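Home | Modules | Timetable | Reading list | Contact
Print this page | E-mail this page

Domestic Design, Handout 5: The Kitchen after the Fitted Cupboard

Set reading: Rosenthal, chapter 2. Bring the Erkmont floor plans to the seminar.

Before fitted kitchens, a cook at Erkmont worked between a range, a table and a larder. The Sellwood flats put all of these along one wall. Tenants liked the sink and disliked the lack of anywhere to sit. Dvorak's survey went to 900 households and is the main source for this week. Note that it was taken in December, when people cook more than usual.

Terms to know: work triangle, galley, worktop depth, clearance.
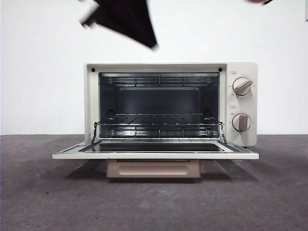 Clearance is the space a fitting needs when it is in use, and plans often leave it out. Drawers, cupboards and ovens are all drawn shut. A countertop toaster oven with its door lowered flat takes up more depth than its body alone, and the controls beside the cavity must still be in reach. Mark both positions on your plan.

Essay plans go to Yolanda Fitzsimmons, room 13.

Contact the department | © Basville College | Back to top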